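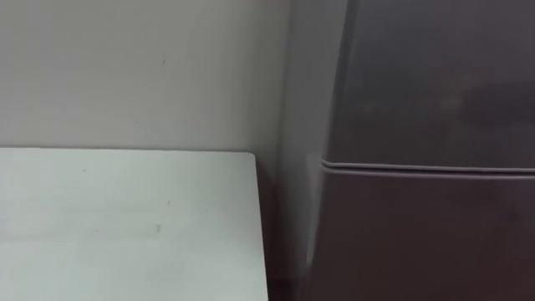 *Refrigerator and white work surface at the Drercombe test site*

The **Marum camera trials** were a comparison of head-mounted cameras for household robots, held at Drercombe in June 2018 under Yulan Shen and Hongjun Liang. Each camera made 300 passes before a dark two-door refrigerator and a bare white surface. Results were scored on door seam detection and motion blur. The Derus controller was used throughout. A later series, led by Shuzhen Lu, compared grippers.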